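2 January 2024, Flistville

First day back, and I spent it teaching a machine to tidy a bathroom floor. My own bathroom has had a towel on the floor since before Christmas.

Kgomotso Le Roux had the task sheet ready: bowl into basket, box into basket, basket left where it is. A toddler could do it, though a toddler would want a snack break. I drove first, with the Handisora controllers, which still pull left if you let your wrist relax. The trick is to move like someone very old carrying very hot soup. I moved like someone late for a bus, and Kgomotso threw out my first 7 runs without looking up from her sandwich.

Pascual Jara wants 2000 good demonstrations by the end of January. We have 808. I did the subtraction on the back of my hand and then wished I'd left it alone.

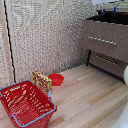
## After lunch

The red bowl is my enemy. It's shallow, it sits right up against that glittery wall, and the fingers have to come in at an angle I would call rude. The box is easier, standing on end like it wants to be picked. I knocked it over twice anyway.

Pascual took a turn and did it beautifully, humming the whole time. He says I hesitate before every grasp and the policy will learn to hesitate too. So somewhere in Andex's servers there is going to be a robot with my personality. I apologized to it in advance.

Tomorrow, the drawers. Must ask Fourie about the wrist drift. Must also pick up the towel.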